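Brivum Kartenbox "Nostby" für Hochzeiten

Box für Glückwunschkarten und Geldumschläge, abschließbar, mit Einwurfschlitz oben. Steht auf dem Geschenketisch oder am Eingang zur Location. Auf Lager, Gravur dauert etwas länger, siehe unten.

Maße und Material
Höhe 332 mm, Birke geölt, Deckel mit Scharnier
Fasst über 100 Umschläge, normale Größe (B6 geht, C5 nur geknickt!)
Zwei Schlüssel dabei, bitte einen den Trauzeugen geben
Zwischenboden herausnehmbar
Preis 244 Euro inkl. Gravur, Versand extra
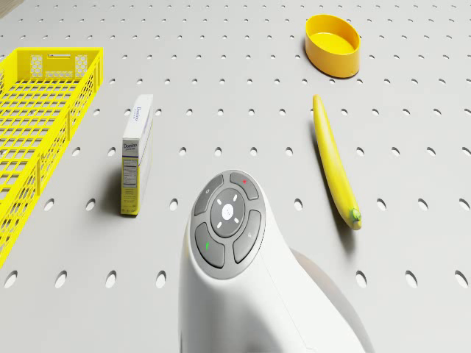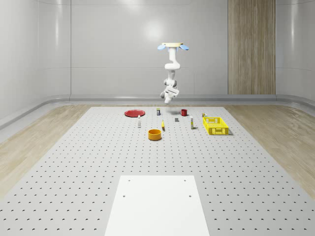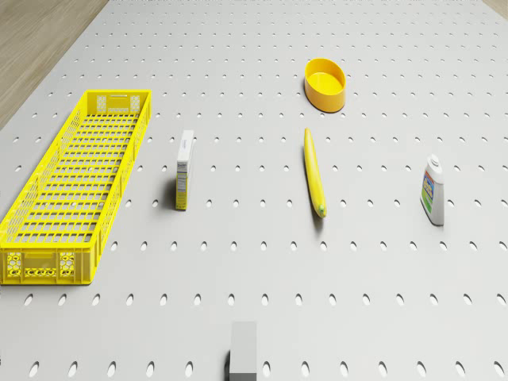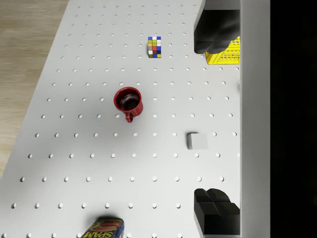 Gravur geht auf Vorderseite oder Deckel, beides zusammen kostet Aufpreis. Namen und Datum bitte genau so in die Bestellung schreiben wie sie drauf sollen, wir übernehmen das 1:1, auch Sonderzeichen. Manche Paare nehmen die Box gar nicht für Karten sondern für Gastgeschenke. Geht auch. Dann Zwischenboden raus, und Kleinkram wie der Zauberwürfel im letzten Bild hat unten gut Platz. Für Flaschen ist sie nicht gedacht, der Boden ist nur gesteckt.

Schrift: Standard ist die Schreibschrift "Stikach", Druckbuchstaben auf Wunsch. Maximal 11 Zeichen pro Name, danach wirds eng und wir müssen kleiner setzen. Vorschau kommt per Mail, erst nach Freigabe wird graviert. Gravierte Boxen können wir leider nicht zurück nehmen.

Aufstellen im Freien: kurzer Sektempfang ok, Regen nicht. Das Öl hält Spritzer ab, mehr nicht.

Lieferzeit ohne Gravur drei Tage, mit Gravur zwei Wochen. Für Hochzeiten im Oktober bitte jetzt bestellen, da ist die Werkstat voll.

Fragen zur Gravur an Agnese Lüse, Rechnung und Versand macht Triin Jankauskaitė. Am besten per Mail, Telefon nur vormittags.

Stand: 2023-08-05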